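Measuring liquids: handout for practical 11
Kitchen and Bench Science, evening group
Notes by Njoroge Kirui

What we're doing

Last time we weighed things. This time we pour them, which is a lot more fun and a lot easier to get wrong! You'll be using three pieces of kit: a measuring jug, a large plastic syringe and a graduated cylinder. All of them are plastic, all of them are cheap, and each one is good at something the others are bad at.

We colour the water with food dye. Red is my favourite, as it shows up beautifully through cloudy plastic and you can spot a stray drop on a white table straight away. Wear something you don't mind splashing.

1. The syringe

Fix the jug where you can reach it comfortably. Keep the syringe upright, tip into the liquid, and pull the plunger slowly. If you rush, you get a big bubble at the top and your reading is worthless. Push it all back and start again (everyone does this at least twice).

Read from the edge of the rubber that touches the liquid. On many large syringes the rubber has two rings and people love to read the wrong one.

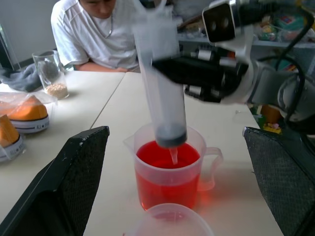 Large syringe over a jug of red liquid, with a thin red stream at the tip.

Look at how narrow that stream is. A jug spout gives you a gush, while a syringe lets you add a tiny bit, stop, look, and add a tiny bit more. So when the sheet says "make up to 82 ml", get close with the jug and finish with the syringe.

Try this before you move on: draw up the same amount five times and empty each one into a dry cup on the scales. Write down all five masses, even the embarrassing ones. The spread between them is the interesting part and we'll need it for the graph.

2. The cylinder

Tall and thin is the whole trick. A millilitre spread across a wide jug hardly moves the surface, but in a narrow cylinder it climbs far enough to see. Stand it on the table, crouch until your eye is level with the liquid, and read the bottom of the curve. Please don't lift it up to your face! You will tilt it.

Work out what one small division is worth before you pour anything. Find two neighbouring numbers, say 90 and 100, count the gaps between them and divide. Write the answer at the top of your results table.

When you pour in from a wider container, bring its spout right to the mouth of the cylinder and tip gently. Keep the cylinder steady at the lower half, so that the scale stays clear. Clear plastic is lovely to read, but milky plastic takes more patience, and a sheet of dark card behind it helps enormously.

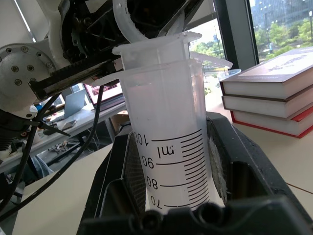 3. Comparing the two

Measure 50 ml with the syringe (in two goes if yours is smaller), tip it into the cylinder and read it again. Then do it the other way round. Record:

- syringe reading
- cylinder reading
- difference, with its sign
- anything odd, such as drops left on the walls

Those leftover drops matter more than you'd think. Plastic holds on to them, especially near the rim.

For next time

Plot your five masses on the squared paper and bring the graph along. Rinse everything twice with plain water and leave it upside down on the rack. The dye does stain if it sits overnight, as my sleeve from the March session can confirm.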